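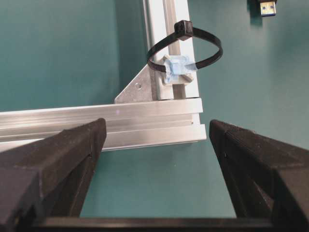

플랄우드(Flalwood) 생활기술교육원은 공용 실습실의 작업대 골조 교체 공사를 마치고 2020-08-07부터 실습실 운영을 재개한다고 밝혔다. 이번 공사는 지난 4월 시설 점검에서 기존 용접식 골조의 뒤틀림이 확인됨에 따라 추진되었다. 새 골조에는 홈이 길게 나 있는 은색 알루미늄 프로파일이 사용되었으며, 수평재와 수직재가 만나는 안쪽 모서리에는 둥근 구멍이 있는 삼각형 알루미늄 브래킷을 대어 접합부를 보강하였다. 교육원은 동일한 접합 방식을 실습실 내 모든 작업대에 적용하였다.

자재는 모룸(Morum)이 공급하였고, 설계 검토와 조립 감독은 보이치크(Wojcik) 엔지니어링이 담당하였다. 수평재의 길이는 800mm로 통일하였다. 규격을 단일화함에 따라 향후 부재가 손상되더라도 작업대 전체를 철거하지 않고 해당 부재만 교체할 수 있게 되었다. 선반, 공구걸이, 조명 등 부속품은 프로파일의 홈을 이용하여 고정하며, 설치 위치는 수업 내용에 따라 조정할 수 있다.

시설관리부 헤르만 수브라마니암 부장은 "기존 골조는 용접 부위에 변형이 생기면 현장에서 바로잡기가 어려웠다"며 "새 골조는 볼트를 풀어 직각을 다시 맞출 수 있어 정비에 걸리는 시간이 크게 줄어들 것으로 기대한다"고 말했다.

교육원은 재개 이후 3주간을 시범 운영 기간으로 정하였다. 이 기간에는 목공 기초반과 소형 가구 수리반만 정상 운영되며, 금속 가공반은 시범 운영이 끝난 뒤 개강한다. 수강생은 작업대 골조에 임의로 구멍을 뚫거나 브래킷의 볼트를 풀어서는 안 된다. 부속품의 위치를 변경하고자 할 때에는 담당 강사의 확인을 받아야 한다. 작업대 한 대에 올릴 수 있는 하중은 200kg으로 제한되며, 이를 초과하는 자재는 바닥 적재 구역에 보관하여야 한다.

실습 과정을 총괄하는 인탄 라우 수석강사는 골조 조립과 직각 확인 방법을 다루는 2시간 분량의 공개 강좌를 새로 편성하였다. 강좌에서는 프로파일 절단면 정리, 모서리 브래킷의 위치 잡기, 볼트 조임 순서를 차례로 실습한다. 준비물은 없으며, 보안경과 장갑은 교육원에서 대여한다. 수강 신청은 교육원 1층 안내 창구에서 받는다.

철거한 기존 골조 가운데 재사용이 가능한 부재는 레벡스(Revex) 자재순환센터로 이관되었다. 나머지는 고철로 처리되었으며, 처리 내역은 교육원 게시판에 공고되어 있다. 목재 상판은 상태를 점검한 후 표면을 다시 연마하여 일부를 새 골조에 설치하였다.

한편 교육원은 하반기 중 자재 보관실의 선반 골조도 같은 방식으로 교체하는 방안을 검토하고 있다. 세부 일정과 보관실 이용 제한 여부는 확정되는 대로 별도 공지할 예정이다. 작업대 이용 및 시범 운영에 관한 문의는 시설관리부 라라사티 총 주임이 담당한다.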